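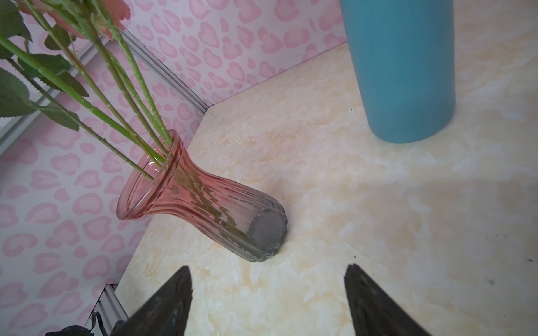 December, index to the Paterson tales: motif pass

Started at quarter past eight. Room cold until ten.

The job for the day was the motif pass on the second box of Paterson. The first box was finished last month apart from the queries, which are on the yellow sheet. The full collection stands at 104 tales, by my numbering. Sheena Laing gets a lower figure as she counts the two millers' stories as one tale with a break in it. The break falls at the foot of a page and the next page opens with "There was another miller", in the same ink. I have left them as 61 and 62 and put a cross-reference at each. If she still objects at proof stage they can be merged as 61a and 61b without disturbing anything after them.

Working method unchanged. Read the tale through once without writing. Read again and write one slip per motif, with the tale number top left, the page top right, the motif in the fewest words that still tell it apart from its neighbours, and the speaker if Paterson gives one. He mostly doesn't. Where he does, it is "old woman at Naltthorpe" or "the same", and "the same" has to be traced back through the pages to find out who it is the same as. In tale 58 the chain runs back through five tales and ends at a blank line.

Tales 55 to 63 done by lunch.

55 is the girl who must stay silent while she spins for her brothers. Ordinary form. The brothers are ravens at the start and crows at the end. I have slipped it under ravens with a see-also. Paterson's spelling of the spinning terms is his own and I am keeping it in the quotations and normalising it in the headings.

56, short. Fox, cooper, barrel. The fox speaks once.

57 has a tailor bargaining with a household spirit for a coat that will not wear out. The spirit leaves when it is thanked. This is the reverse of the usual departure, where it leaves when it is paid in clothes, and the tailor gets the clothes here. I want a separate heading for departure on being thanked. At present there is only "Departure of helper: cause", and everything goes into it: clothing given, name spoken, being watched, being criticised for thin cream. That heading now holds more slips than I can fan out in one hand. Split it tomorrow into four. Check first whether the split breaks any of the references already typed up.

58, see above. Three sisters and a well. The heads in the well ask to be combed and the second sister combs them out of order. I have read a fair number of these tales and have not met the order of combing as the point on which it turns. Starred for the introduction.

59 and 60 are jokes, one of them not printable in the form he took it down, though Sheena says print it.

63 took an hour and a half by itself. It is the long one, the Glass Hill with the false bridegroom attached. Paterson ran out of paper in the middle and went on in the margins, turning the sheet as he went, so the order of the episodes has to be worked out from the catchwords. I get: hill, three attempts, apple, disappearance, search, false bridegroom, ring in the cup. The old typescript has the search before the disappearance, which cannot stand. I have noted the typescript reading in the apparatus and followed the margins.

Afternoon: Clarnberg

Post came at one. Among it was the copy of the Clarnberg leaflet I asked for in the autumn, in a stiff envelope, with a covering note from Sebastian Rusu. Four leaves, title page dated 1587, printed on both sides. The copy is sharper than I expected. The lower margin of the third leaf is lost and with it the last line on each side.

The text is a helper tale. A shoemaker's widow leaves her work cut out at night and finds it stitched. She sits up, sees who does it, and tells her neighbour. The telling is what drives them off. There are no clothes given at all. The leaflet ends with a moral in eight lines of verse on the subject of neighbours, and it was plainly the moral that got it printed.

Rusu's argument, in his note and at greater length in the draft he sent in the summer, is that the gift of clothes is a later growth and that the oldest form turns on telling. He has this leaflet and two others, neither of them dated. My difficulty is with the step from "earliest we have in print" to "earliest". Printers took what suited them. A leaflet aimed at gossip would use the version with gossip in it, and if the version with the clothes was also going about in the same year it would leave no trace in a leaflet aimed at gossip. The date on the title page dates the printing. I have written to him along these lines, two sides, and asked whether the other leaflets carry morals too and on what subject.

I also asked him about one word on the second leaf. He reads it as "small men". It could equally be "small masters", which would make them craftsmen and would bear on the stitching. The letter in question has a blot on it or a broken face. He has seen the leaflet itself and I have not.

For the index it makes no difference which of us is right. Paterson 57 gets a note: "Cf. Clarnberg leaflet, 1587, departure on being told of; no clothing." No claim about order.

Tristard

Their editor telephoned at three. Points as follows.

Length. Tristard want the index held to 90 pages. On the present count of slips, set in two columns at the size of the sample page, it will overrun. Options are to set in three columns, which makes the longer headings break badly, or to drop the index of speakers and fold it into the notes. I prefer the second. Only a handful of the speakers have more than one tale to their credit, and a table at the back of the introduction would carry them.

Print run. 200 copies in boards, no paper covers for now. Sheena had hoped for paper covers so that people in Naltthorpe could afford it. I said I would pass this on as her view and mine.

Titles. They want a title for every tale. Paterson gives a title to fewer than half. I have been using the opening words in square brackets, and the editor finds this off-putting on a contents page. Agreed to supply short titles, still in square brackets, so that a reader can tell which are his and which are ours. The brackets stay. I was firm about that and he gave way fairly soon.

Numbering. Ours, with the box and sheet reference in the notes. No change.

Dialect glossary. His suggestion is to run it at the foot of the page. Mine is to keep it at the back. Left open. Foot-of-page glosses are easier on the reader, I grant, but half the words recur on nearly every page and would either be glossed each time or glossed once where it will never be found again.

Evening

Typed up the morning's slips after supper. Two errors found in the doing: tale 56 slipped as 65, and "cooper" filed as "copper". Corrected both. Ran through the C drawer in case of others and found "cobler" with one b, from last winter.

Read Sheena's notes on the introduction, first six sheets. She has cut my paragraph on how the tales travelled and written "says who?" next to the sentence about pedlars. Fair. I had it from the old typescript, and the typescript gives no source. Either find one or leave the pedlars out. She has also queried "fairy tale" throughout, on the ground that hardly any of the hundred-odd have a fairy in them. I looked at what Paterson calls them. He calls them "old stories" on the lid of the first box, "tales" on the second, and "winter stuff" in a letter. I will use "tales" and deal with the term once, on the first page.

Her other point is about 58 and the blank line. She thinks the speaker was left out on request, and that the line was kept so the name could be filled in afterwards. Possible. There is nothing on the sheet to show it either way, and I do not want it in the notes as more than a possibility. Proposed wording: "Speaker not named; space left."

For tomorrow: split the departure heading. Tales 64 to 70, if 67 is as short as it looks. Letter to Tristard confirming the brackets in writing. Ask Sheena for the loan of her photocopy of the typescript, as mine lacks the sheet with the end of the Glass Hill on it. More blank slips, and a new ribbon for the drawer labels.

Stopped at ten to eleven.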